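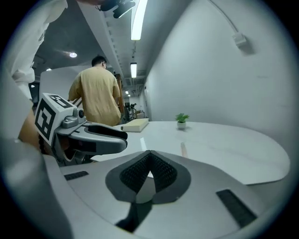 Oval table

An oval table is a table whose top has a continuous curved outline, longer in one direction than in the other. It is used for dining, for meetings and as a shared work surface. The term covers both true ellipses and tops with straight sides and semicircular ends, although joiners usually call the second shape a racetrack top.

Shape and seating

With no corners, an oval top leaves more walking space at its ends than a rectangular top of the same length and width. It also has a smaller surface area, the loss falling entirely at the corners. Seats can be placed along the whole edge, but chairs near the tighter curves need to be set further apart to avoid touching at the front.

Supports

Small tops are commonly carried on a central pedestal. Longer ones have two pedestals or 4 legs, set in from the edge so that they do not obstruct the knees. A top with an overhang that is too great may tip when a person leans on the end.

Finish and care

White tops are normally painted, lacquered or faced with a sheet material. Pale surfaces show ink and cup rings readily. Marks are removed with a damp cloth and mild soap, and abrasive powders dull the finish. Potted plants are best stood on a saucer, and books with dyed covers should be kept off a damp surface.

Variants

Extending versions divide across the middle to take a loose leaf. The Plarnero pattern, drawn by Iara Rivadeneira for the maker Nitwood, stores its leaf beneath the top.

See also

Pedestal table
Drop-leaf table
Trestle table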